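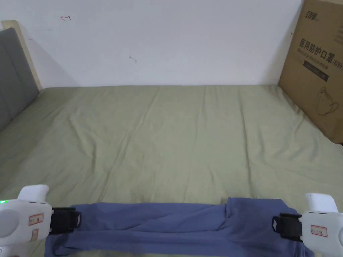 Saturday, November 18, 2023. Second day on the woad vat, and I am happy to say it is behaving much better than it did in June, when I left it too long and it went the color of old dishwater (Ailbhe Kavanagh, if you are reading this over my shoulder, yes, I know, you told me so). I mixed the stock last night with the powder from Destora and let it sit covered until morning. By breakfast there was a coppery skin on top and the liquid underneath had gone a nice yellow-green, so I went ahead with the Evden cotton. What I am after is a muted blue leaning a little toward periwinkle, like the folded cloth over the green sheet, and well short of the deep navy everybody seems to want from a blue vat. Put that blue next to sage green and I could look at the pair all afternoon. I have wanted a blanket in those two colors for as long as I have had this workshop, and I mean to get there this winter even if it takes every pot I own!

Scouring first. I washed the cotton hard with soda ash and a squirt of plain soap, and the water came out the color of weak tea, so I did it all over again. I always forget how much is sitting in cloth that looks perfectly clean on the bolt. The Astmont linen hardly gave up anything by comparison, but it is a tighter weave and I suspect it was finished differently at the mill. I should write and ask them.

Dips, for the record:

Strip 1, cotton, 2 minutes, one dip. Pale, a bit gray. Pretty but too thin.
Strip 2, cotton, 2 minutes, 3 dips, 15 minutes of air between each. This is nearly it.
Strip 3, cotton, one dip of 15 minutes. Darker than strip 2 on the outside and streaky where it had touched the side of the pot.
Strip 4, linen, same as strip 2. Crisper and colder looking, a bit more slate in it.

So short dips and plenty of air, same as with the indigo. I did try to hurry strip 3 and got what I deserved. The streaks might soften after a wash, though I would not bet on it, and it can always go in the rag basket for binding.

The other trouble was folds. I had strip 1 doubled over when I lowered it in, out of laziness mostly, and there is a faint light line all along the crease. For the big piece I want to open the cloth out completely in the rinse bucket, squeeze it under water so no air is carried down with it, and feed it into the vat a bit at a time with both hands. It will be slow and my back will complain. Kubíček's old wide pot would be just the thing, and I think it is still on the shelf behind the mangle, under the box of fleece that has been waiting for me since June.

Temperature: I kept the vat warm by standing it in a bath of hot water and topping that up from the kettle whenever I walked past. It drifted down over lunch and I had to coax it back. Next time I will wrap the pot in the old quilt before I start, and eat my sandwich at the bench.

For the green I still have the weld from the garden, dried and hanging by the door. My plan is weld first with an alum mordant, then one quick dip in the vat when it is getting tired, and perhaps a touch of iron at the end to knock the brightness back toward sage. I have 60 grams of weld left after the sock yarn, so there is enough for a few test strips but I would not want to start on yardage with it. Ailbhe thinks the iron should go in before the blue. I have always done it after, and I would like to try both ways on the same cotton and settle it.

Strips are rinsed and hanging over the sink. I will wash them properly on Monday once the color has had time to set, and staple a piece of each in here next to the numbers. Vat has been stirred, lid is on. Please leave it shut, and if anybody needs the big sink before then, move the strips to the rack by the window but keep them out of the direct sun.

Need: soda ash, more pH strips, new rubber gloves (the left one leaks, and I have a blue thumb to prove it).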